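Paper Cup Waste in the Student Common Room

Course project report, group 4
Normunds Baranauskienė, Vaida Rebane, Urmas Kuusk
Supervisor: Branwen Pritchard

1. Background

The common room at Flevolby has a drinks counter that gives out single-use paper cups. The cups have a thin plastic lining, so they can't go in with regular paper recycling. Most of them go in the trash. Our project looked at how many cups are used in a month and whether a deposit mug would bring that number down.

We picked cups over food trays because the counter orders them separately and the orders are easy to track. Trays are shared with the dining hall and we could not get separate numbers for them.

2. Method

We collected used cups from the bins in the common room during February. Bins were emptied at 4 p.m. each school day and the cups were counted by hand. For the second month we put out mugs with a small deposit and counted again. The bins, the prices and the opening hours were kept the same.

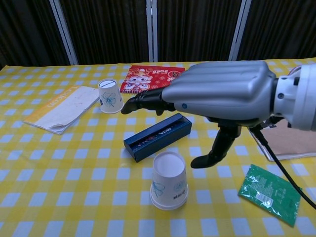
Figure 1. Paper cup on a table with a checkered tablecloth.

We also ran a short survey. It asked how often people buy a hot drink, where they drink it, and what would make them carry a mug. Aigars Grigaitė from the counter staff read the questions first and told us to take out the one on income, which we did.

3. Results

In the first month we counted 2245 paper cups. In the month with deposit mugs we counted 1203. The drop was bigger than we expected. Monday was the busiest day in both months.

The survey showed that people who sit down to drink were willing to use a mug. People on their way to class mostly were not. Several wrote that they had no place to rinse a mug between classes. Others said the deposit was fine but they forgot to bring the mug back and lost interest after that.
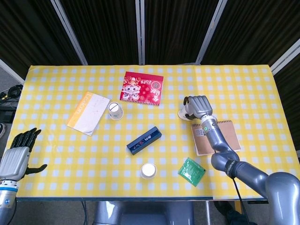 A few answers brought up taste. Some people said coffee tastes better from a mug, and one person said the opposite. We did not use these answers in the results.

4. Problems

Cups carried out of the building were never in our count, so both totals are too low. We missed 2 days in the first month when the bins were emptied early, and those days are left out. The second month also had warmer weather, and hot drink sales may have gone down for that reason alone. The counter did not have daily sales figures we could compare with.

The mugs came from a supplier called Vutow. About 6 were not returned by the end, but our list had crossed-out names on it and we can't be sure.

5. Suggestions

We think the deposit mugs should stay. A sink or rinse station near the stairs would help the people who don't sit down. The return shelf should be next to the door, where people pass it on the way out. If another group repeats the count, they should ask for sales figures before they start and run both months in the same season.

Our count sheets and the survey form are in the course folder.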